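Sunday, March 13, 2022

I did promise myself I wouldn't order any more sweet peas this year, and then the Hilteseo list came through the door and that was that – 73 seeds, all told, for a fence that holds half of them. 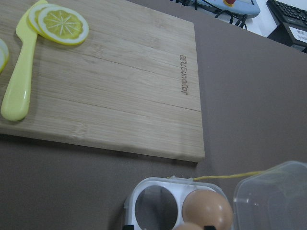

What went in the pots

Two seeds to a pot, no soaking, on the cold windowsill. They'll go out in May.

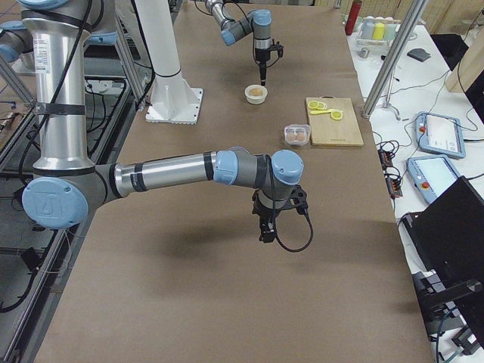

Lemon and a chopping board, before tea.

I'm pinching mine out at the second pair of leaves, though I always hate doing it!

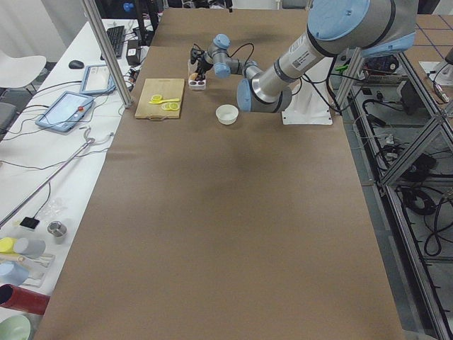 Tang wrote that hers never get pinched at all, up in Katotstead, and they still flower right through until the frosts.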